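Section 3: Setting Up the Utensil Holder

I wrote the first two sections of this guide with the drawers in mind, and if you've worked through those you should have a pile of things left over that don't lie flat anywhere. Rice paddles, long sticks, anything with an awkward head. They go in the holder. I use a tall stainless steel one, open at the top, and I'll assume you have something close to it. If yours is the Kusomen crock with the dividers, pull the dividers out first (they lift straight up) and follow along the same as everybody else.

Before you start

Take everything out and wash the inside. I know, I know, but crumbs and rice starch settle at the bottom and you can't see them from above. A bottle brush gets down there nicely. Turn the holder upside down on a towel and let it drain until the inside is bone dry!

CAUTION: If you like to work on the stovetop because it's at a good height (I do), make sure every burner is off and the grates are completely cool. Move the holder somewhere else before you cook. Steel gets hot fast and plastic handles don't forgive you.

Filling the holder

1. Sort your tools by height. Anything shorter than the holder goes in a separate pile for now.

2. Put the biggest piece in first, against the wall on the side of your cooking hand. For most of us that's the rice paddle. Handle down, head up, always, so the part that touches food stays clear of the bottom.

3. Add metal tools next, beside the paddle. Serrated ones need a bit of thought. Turn the teeth so they face along the wall of the holder, away from where your fingers will come in.

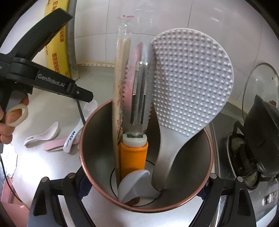 4. Lean the long skinny things against whatever wall is still open. Chopsticks, stirring sticks, skewers if you keep them out. They slide around at first but they settle once their neighbors are in place.

5. Now go back to the short pile. A little scoop can ride at the front near the rim, so long as it's held up by the things behind it. If it keeps dropping to the bottom, give up and put it in a drawer. I fought with mine for 3 days before it stayed put.

6. Give the holder a gentle push with one finger. It should feel planted. If it wants to tip, you've got too much weight on one side, so swap a metal tool across and try again.

NOTE: Packaging sleeves. New utensils often come in a clear plastic one, and it's tempting to leave it on to keep the dust off. Take it off before you cook with the thing, obviously, and wash what's underneath. I don't mind a sleeve staying on a spare.

What about the soup spoons?

Ceramic spoons stay out of the holder. I tried it, and they knock against the metal every time you grab something, and sooner or later one chips on the edge, right where your lip goes. Lay them on the counter while you sort, then nest them in a shallow tray, bowls all facing the same way. The Kikuchi tray from Section 2 has room for them at the back if you did that part as written. If you skipped it, a small plate works fine.

Keeping it up

I empty mine and wash it every couple of weeks, more often in February when we're living on rice and soup. It takes me around 40 minutes if I do the tray and the wipe-down too, and much less for the holder alone. Fingerprints on the steel come off with a soft dry cloth. Please don't use a scouring pad on a colored rim, because scratches there show up from across the room.

Section 4 covers lids, which are a whole other headache.

Last updated Feb 25, 2022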